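Prulau Menders' Forum > Fabric and Laundry > Getting creases out of a cotton table cover

Started by hemline_harry, April 30, 2025

hemline_harry
I have inherited the running of a mending afternoon, and with it a set of table covers in a sort of institutional green. They come out of the cupboard folded into tight squares and they go on the table looking like a relief map. I have ironed one. It took me 40 minutes and I had to keep moving it round the board like a man feeding a sheet into a mangle. By the time I'd done the last corner the first one had creased again in sympathy.

Is there a trick, or do I just lower my standards?

bobbin_and_weft
Lower your standards. Next question.

oldtwill
Stop folding them. Roll them round a cardboard tube, the sort carpet shops throw out. We've done ours that way for years at Rankin and they come off nearly flat. You do then own a lot of long tubes, and you will be asked about them.

hemline_harry
I don't have anywhere to put a long tube. The cupboard is the width of a cupboard.

Pinny
Damp them with a plant sprayer once they're on the table, pull the edges, and go and have your tea. Cotton will drop by itself if you leave it alone. If it's a polyester mix it won't, and you may as well take up bobbin's suggestion.

oldtwill
I wouldn't spray anything on a table where people are about to put their phones.

Pinny
You spray it BEFORE the phones. They're not born there.

oldtwill
You've clearly never met our lot. The phones are down before the cloth is.

bobbin_and_weft
Can I ask why there's a cloth at all? We work on bare tables. Pins don't hide, and you can wipe off chalk. A cloth just gives you a second thing to accidentally sew your work to.

hemline_harry
It stops denim dye getting on the tabletops, which belong to the hall, and the hall has views. We mostly do jeans. Knees, pockets, the other place.

seamripper32
Siding with the cloth people. I once stitched a trouser leg to one and it was still better than the noise of scissors being dropped on a bare table by 16 adults in turn. For creases: Drekadar sell table clips, the springy sort. Put one at each corner and pull it tight. It won't get rid of the creases but it does make them look as if they've been spoken to.

bobbin_and_weft
Clips catch on bags. Bags then take the cloth with them when they leave.

seamripper32
Then keep bags off the table.

bobbin_and_weft
Good luck.

Pinny
Harry, what's the wash label say? If they've been tumbled hot, half those creases are baked in and you want to wash them again at 40 and hang them over a door while they're still heavy with water.

hemline_harry
Label says Skeltus and then a lot of symbols that have washed off. I'll try the door with one and the sprayer with another and report back in May, when I expect to be told I used the wrong door.

oldtwill
Is it an internal door?

hemline_harry
I've also decided that I mind the wrinkles less than I did this morning. Once there's a bit of blue cloth in a heap in the middle and everybody's tissues and bits of paper have drifted in from the sides, you'd need to be looking for them -- and the only person looking is me. 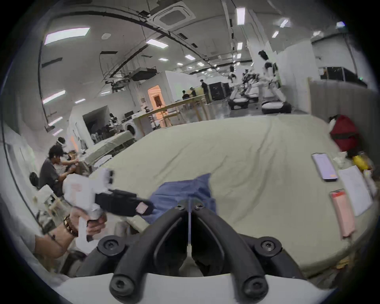
So the iron is going back in its box for now. I'll still take a carpet tube if anyone has a short one. Oldtwill, yes, it's internal, it's the one to the airing cupboard, and it sticks.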